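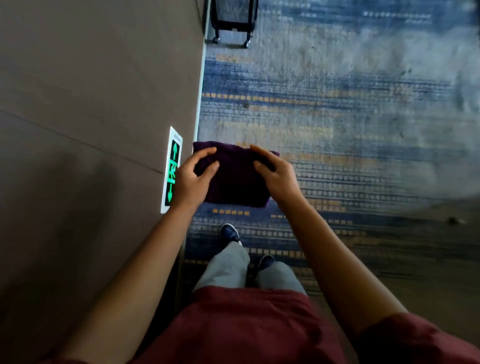 How to Check Whether a New Apartment Project Is as Close to Everything as It Says

Every brochure for a new apartment project has a location page, and every location page was drawn by someone who has never been stuck behind a bus. The map has no scale. The airport, the lake and the business park sit in a friendly ring around a glowing tower, all the same distance away. The method below takes one evening at a desk and one morning on the ground, and costs you a tank of gas at most.

I'll use Hovivwood as the running case, a project on the Pronville side of town, where I spent more of November than I had planned.

Step 1. Write down every claim

Go through the brochure with a pen and copy out each distance or travel time. Copy the wording too. "Minutes from Ejigu Station" is a claim with no number in it, and you should write it down exactly that way so you can be annoyed by it later.

Sort what you have into two piles. Claims in miles can be checked on a map. Claims in minutes have to be driven, walked or waited for.

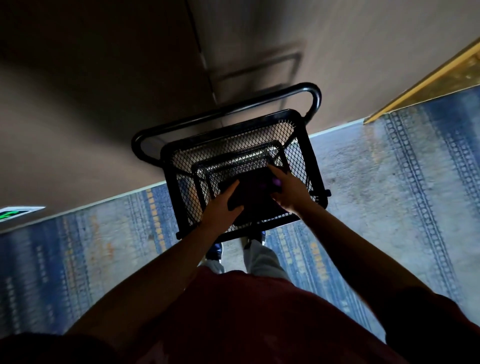 Reading time: 2 minutes

Step 2. Find the real front gate

Map apps drop the pin wherever the developer put it, and developers like the corner nearest the main road. Ask the sales office for the site plan and find the gate residents will use. At Hovivwood the pin sits on the highway. The gate is behind the site, down a service road that goes past the Mania mall's loading docks. Put your own pin there and measure everything from it.

While you have the site plan out, check which phase your building is in. Phase 1 is next to the gate. Phase 3 is, for practical purposes, next to the neighboring project.

Step 3. Drive it when you would have to

Set the map app to arrive at your office at 9 a.m. and write down the longer of the times it offers. Then go and do it. The brochure's drive was done at 5 in the morning by an optimist with all green lights.

Do the return trip as well. Plenty of sites are easy to leave and miserable to get back into, usually thanks to a median with no gap in it and a U-turn far up the road.

Step 4. Walk to the nearest carton of milk

Leave the car at the gate and walk to the closest shop that is open today. "Upcoming retail" doesn't sell milk. Look for:

Sidewalks that continue past the edge of the developer's land
Street lights, and whether they come on after dark
Somewhere to cross that you would send a twelve-year-old across

The Hovivwood sidewalk is lovely for 100 yards and then becomes a ditch.

Step 5. Ask about anything in the future tense

The proposed metro stop, the planned school, the approved flyover. Call the city planning office and ask for the status of each one. "Proposed" can mean a signed contract or a remark made at a lunch. If the office has no record of it, cross it off and price the apartment as if it will never exist.

Step 6. Score it

Give each claim 2 points if it held up, 1 if it was close and 0 if it wasn't. Divide your total by the most it could have scored and multiply by 100. I'd keep talking to anyone over 80. Hovivwood came in at 66, helped a good deal by a temple and a gas station that were both exactly where they were supposed to be.

Take the sheet with you when you go in to discuss price. Put it on the desk face up, and ask about the ditch first.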